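Gurnbridge prepares for a summer of touring rugby

2025-05-02

The town of Gurnbridge will host its first touring side in more than a decade this summer, when the Moodley Select arrive for a three-match series against the county fifteen. The ground at Ullach Road, which holds 4000, has been made ready over the winter, and the club reports that season-ticket holders have already claimed 893 seats for the opening fixture.

The series is a serious undertaking for a club of this size. Gurnbridge play in the regional league and finished the season in mid-table, with a strong defensive record and too few tries. The selectors met in March and named a training squad of 30 players, drawn from six clubs across the county. The captain will be announced once the final trial match has been played.

Feeding the squad

The training camp will be residential for the first time. Players will sleep in the clubhouse annexe and take all their meals there, under a plan drawn up by the club's medical staff. Breakfast is served before the morning gym session, and the main meal of the day follows the afternoon's work on the pitch. Porridge, eggs, rice and stewed meat feature heavily. Forwards and backs follow the same menu, with larger portions for the front five.
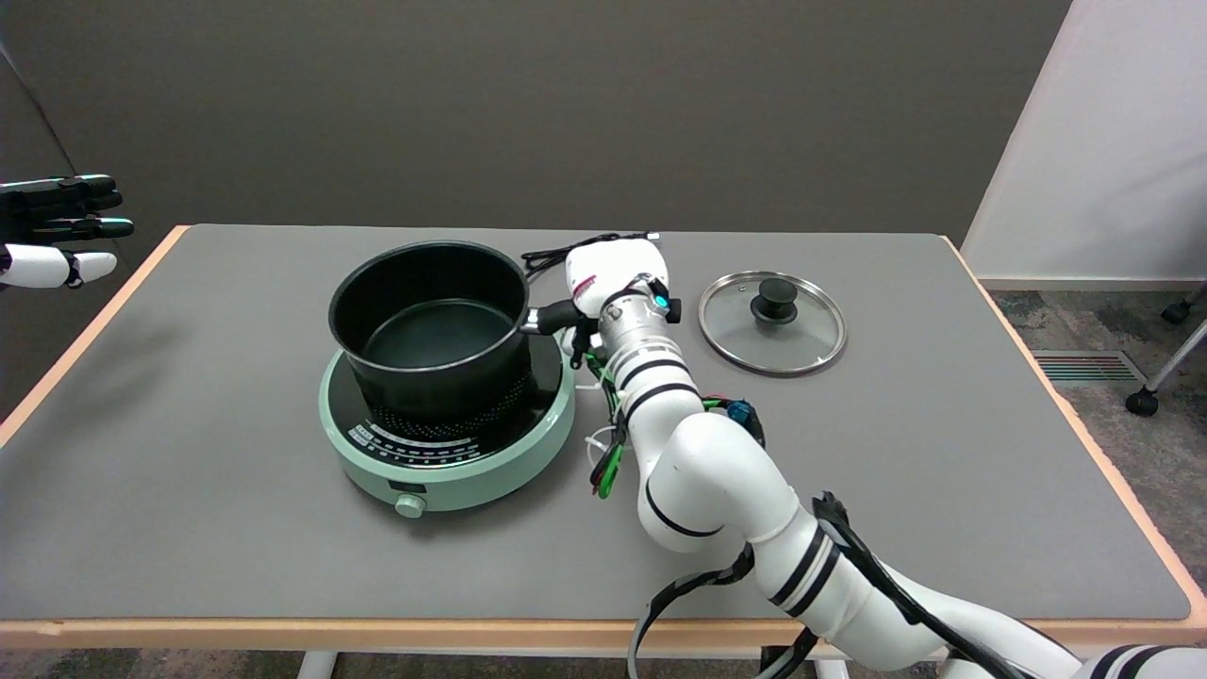

The visitors

The Moodley Select are known for a quick, open style and for a scrum that has rarely been pushed backwards. They travel with two experienced half-backs and a full-back who has kicked 142 points this season. The county coaches expect a kicking contest in the first match and have given extra time to the catching of high balls.

Clokico, the sports clothing supplier, will provide the kit for both sides. The county shirt returns to the dark green hoops last worn in the club's early years.

Between matches, the visitors will be guests of the county's member clubs. Each club has been asked to offer a hot supper and an evening of entertainment, and coaching sessions for local schools will be held on the mornings after the first two games.
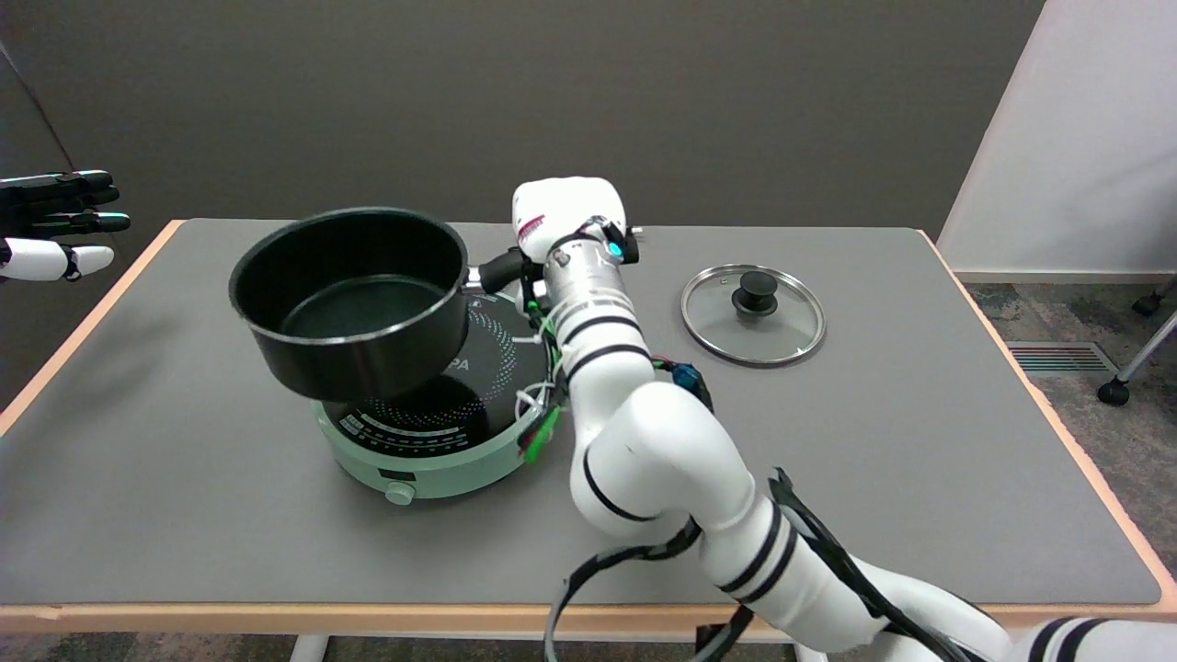
Tickets and travel

Tickets for all three matches are on sale from the club office. Children under twelve are admitted free with an adult. Parking at Ullach Road is reserved for players, officials and disabled supporters, and a bus will run from the railway station before and after each match.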